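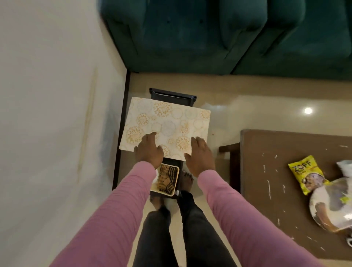 Fidelina Mamani had been expecting more robot. She'd driven 80 minutes to the Manuten open day, she told her host at the door, and so far she'd been shown household chores.

Selim Eren took this well. He has run the demonstrations at Manuten since June, and he hears it from most visitors before they've got their coats off.

"They want the arm to wave at them," he said. "I can make it wave. It's the least interesting thing it does, and it gets the only applause of the day."

What he'd rather talk about is placemats. The home tasks program, known in the building as Etonen, is built on recordings of people doing small jobs at home, seen from head height. Somebody handles a placemat and a little black stand, and the software is meant to learn where hands go.

I asked how many placemats a machine needs to see before it gets the idea.

"We have 2,383 clips of table setting," Eren said. "It has the idea. It has had the idea for months. What it doesn't have is a feel for when to let go."

The live portion bore him out. Out of 33 attempts on the day, the arm put the mat down more or less straight often enough to please the engineers and crookedly enough to please everyone else. One attempt ended on the floor. A small boy cheered. Eren wrote something in a notebook.

"My mother would fail it on every one," he said. "She'd go around after it with a ruler."

Mamani, who had stayed for all 33, wanted to know when it would do fitted sheets.

"Please don't," said Eren.

He was more cheerful over the tea urn. The neighbours at Fonitz have lent the team a second room, and he hopes to have drawers and cupboards in the program by next year's open day. Would there be waving?

"There'll be waving," he said. "I've read the feedback forms."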